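Ticket: Arm drifts off target after tool change, sim and real disagree
Project: Clakison arm, shared bench at Lelthorpe workshop
Status: Open, waiting on parts
Priority: Medium
Component: Calibration / simulation

Summary

The arm stops short of the tag when asked to go to a point beside it. In the simulator it lands where it should. On the real bench it ends up 13 mm low and a bit to the left. Repeats every time, same direction, same amount to within a millimetre or so.

Setup

Clakison six-joint arm, home build, second version of the wrist. Controller is the Prutside board with the April firmware. Planner runs on the old desktop under the bench. The camera is on its own stand and hasn't been moved. Speed limited to 50 per cent for all of this, payload is the bare tool stub, no gripper.

Steps to reproduce

Power up and home all joints.
Load the tag approach job.
Run at 50 per cent speed.
Measure from the tool tip to the tag corner with the steel rule.

Expected: tip stops beside the tag, level with the middle of it.
Got: tip stops below the bottom corner.

Log

Entry 1
Re-homed and ran it again. Same result. Swapped the homing order so the shoulder goes first, no change. Put it back.

Entry 2
Checked the tag size in the config against the printed one. Config says 70 mm, calipers say 70 mm. I was sure this would be it, as we got caught by a printer scaling the page last time. Tag is flat on its card and the card isn't bent.

Entry 3
Dropped speed right down and let it settle before measuring. No difference, so it isn't overshoot or the planner cutting the corner.

Entry 4
Ran the same job in the simulator. I've been using the lounge room world for this as it has a table with gear on it and something soft-edged behind, and it loads faster than the bench model. Tag is on the right edge of the monitor. Arm reaches across the table from the near side and stops right next to the equipment, which is the pose I want. I compared the joint angles with the ones logged from the bench and they match to two decimal places on every joint.
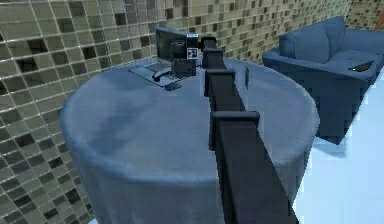
So the controller believes it's in the right place. Whatever is wrong is between the joint encoders and the tip, or in the numbers we use to describe the arm. I went back through the model file link by link after that. Base to shoulder is right. Upper link is right. The wrist offset is still the one from the first version of the wrist, before we changed the bearing.

Entry 5
Measured the new wrist. It's longer than the file says, by 8 mm. Updated the file, regenerated the kinematics and ran the bench job again. Error went from 13 mm to 5 mm. Better, but there's still something left over.

Also worth noting for whoever picks this up – the simulator was never going to show the fault. It reads the same model file as the planner, so both were wrong together and agreed with each other.

Entry 6
Looked for slop. Held the upper link and pushed on the tip by hand with the motors on. There's movement at the elbow, and you can hear a faint click as it takes up. Belt tension looked low. Tightened it a quarter turn, which took out some of the play but the click is still there.

Entry 7
Pulled the elbow cover. The Obeidat coupling has a hairline crack on the clamp side and the grub screw has chewed into the shaft. With the arm stretched out the weight sits on that joint, which fits the tip ending up low. Close in to the base I can hardly measure any error.

Entry 8
Ordered a replacement coupling, the two-piece clamp type this time. Filed the shaft where it was marked. Put the old one back on with the screw turned to a fresh spot so the arm can be parked safely. Please don't run it at full stretch until the new one is in. Reach is capped at 800 mm from the base in the config for now – leave that alone.

To do

Fit new coupling when it comes.
Re-home and repeat the steps above.
Take the reach cap off once the tip is within 1 mm.
Add the wrist version to the model file name so the old one can't be loaded by mistake.
Check the shoulder coupling while the covers are off, it's from the same batch.

Workaround until then

Work close to the base and go slow. Jobs that use the near half of the bench are fine with the updated file.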